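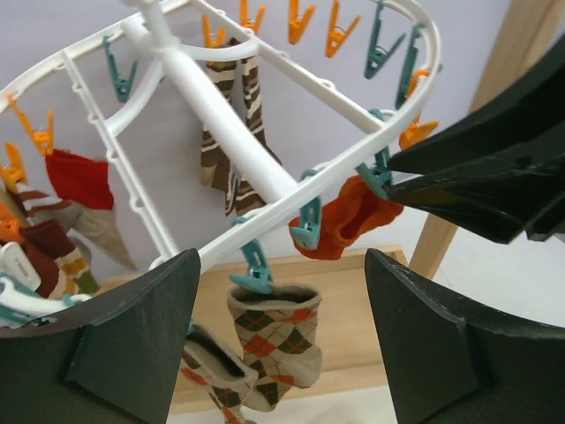

10 January 2019

**Menelik house, design and build meeting**

Minutes by Iason Chatzigeorgiou

**Last minutes.** Accepted, with one correction: Echeverri did not "agree" to the sliding roof over the courtyard. They agreed to price it.

**Hillside access.** Grodivura still says a truck can make the upper bend with full-length beams. I asked whether anyone had driven it with a load on. No one had. The track is 33 feet wide on the drawing and a good deal less than that where the bank has slumped. Grodivura to do a trial run before the beams are ordered.

**Roof.** Sirkska presented the planted roof again. The sample tray looked fine, but it spent its whole life in a greenhouse. Asked what happens in a dry September, they said the plants "recover." I would like that in writing. Left open.

**Windows.** Price is up by 500 dollars a unit on the west side. Echeverri blames the glass supplier, and last time it was the frames. There are 39 units in the schedule, and the client wants to know why the bedrooms need the same grade as the living room. So do I. Echeverri to quote both ways.

**Stairs.** Three versions shown. Version 2 is handsome and has no handrail. Dropped until it has one.

**Schedule.** Grodivura maintains the shell will be closed in by September. The same date was given before the foundation slipped, and it has not moved since. Noted, not accepted.

**Next meeting.** On site, after the trial run. Bring boots.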